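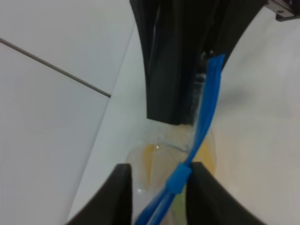

A blue plastic clip on a clear food bag.

Close the bag
By Halyna Nazarenko

I grew up in a house where open bags were folded over twice and put back in the cupboard with a tin on top. The tin was usually chopped tomatoes. It worked well enough until somebody needed the tomatoes, and then the bag unrolled itself and whatever was in it went soft by the end of the week.

I now own 17 bag clips and I think every kitchen should have more of them than it has. I also think most of the alternatives are a waste of time, and I include the expensive ones.

Take the matching jars. A friend of mine, Anayeli Mendoza, moved all her dry food into jars two years ago. They look very good on the shelf. But a jar holds what a jar holds, and a bag of pasta never fits exactly, so there is always a bit left over in the bag. She has a drawer for those bits. They are held shut with elastic bands. Meanwhile the cooking time and the best before date went out with the rest of the packets, and when she makes rice for eight people she rings me to ask how long it takes.

I have nothing against jars for flour and sugar, which you scoop from every few days. For dried fruit, crisps, frozen chips, lentils and the end of a bag of nuts, the packet is already the right container. It was made for that food and it has the instructions on it. All it lacks is a way of shutting once you have cut the top off.

Resealable strips are supposed to do this. In my experience they last about as long as the first corner you tear crooked. The strip on the grated cheese I buy comes away from one side of the bag before I have finished a third of it. Crumbs get in the groove and then it won't press shut at all. I would be happy to see manufacturers leave the strip off and knock a few pence from the price.

Clothes pegs are the other common answer, and my brother-in-law Orest Koval swears by them. A peg grips one small place in the middle and leaves the two ends open. Put a pegged bag of peas in the freezer drawer on its side and you will be picking up peas. Two pegs are better, but by then you have a bag with horns that won't fit under the shelf.

The long flat sort of clip closes the full width of the bag, and takes up almost no room. Press the air out first, fold the top over once, and put the clip along the fold. If the clip is shorter than the bag, fold the corners in. It takes a few seconds. The ones with a stiff spring are hard for anyone with sore hands, and I would try one in the shop before buying a set.

Colour matters more than I expected. I started with clear ones and lost them in the bin, still attached to empty packets. Bright blue or red is easier to spot against food and against a white worktop. I have lost 3 since I changed over, and one of those turned up in the car.

Where you keep them matters as well. Mine are in an open cup next to the kettle. When they lived in the drawer with the tin opener, the rest of the family didn't bother, and I found bags twisted round and tucked under themselves. Now they get used, even by my son, who has never knowingly put a lid on anything.

Melaniia Kuzmenko wrote to me after my piece on freezers to say that all this is fussing, and that food should simply be eaten before it goes stale. In a house of five, perhaps. I live mostly on my own during the week and a bag of dried apricots lasts me until the following month. I would like the last ones to be as good as the first, and for the price of a clip they can be.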